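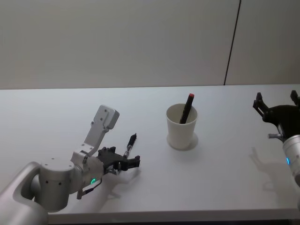

Malent 3 and the success rate I don't believe

26 August 2021

The release notes for the new Malent planner claim a 78 percent success rate on two-arm handovers. I have been running it for three weeks and I would like to know what they counted.

My setup is about as easy as it gets. Bare table, two arms, a marker in a paper cup. One arm takes the marker, passes it to the other, and the other puts it back. If a planner can't handle that, I don't care how well it does on a cluttered shelf in simulation.

I went through 1173 planning calls from the logs. Malent found a path nearly every time, and fast. Fine. But a path is cheap. Over half of the ones I replayed had the second arm swing its elbow out wide for no reason I can see, and a few brought the fingers in so low that the cup would have gone over before the marker moved. The collision checker passed every one of them. It treats the cup as a solid cylinder, and you can guess what that does to a marker sticking out of the top.

Lertchai Saengthong told me to swap in the Skiment perception node and give the planner a real mesh. I did. The plans got better and the node started losing the marker whenever a gripper shadow crossed it. So now I have a better model of something it sometimes can't find.

The old Harkeveck scripts I wrote in January, with their hard-coded waypoints, still finish the job more often. They are ugly and they break if you move the cup an inch. I'm keeping them.

I've asked on the Malent list whether "success" means a plan was returned or an object changed hands. No reply yet. Until I get one I'm pinning the old version and leaving the upgrade branch unmerged.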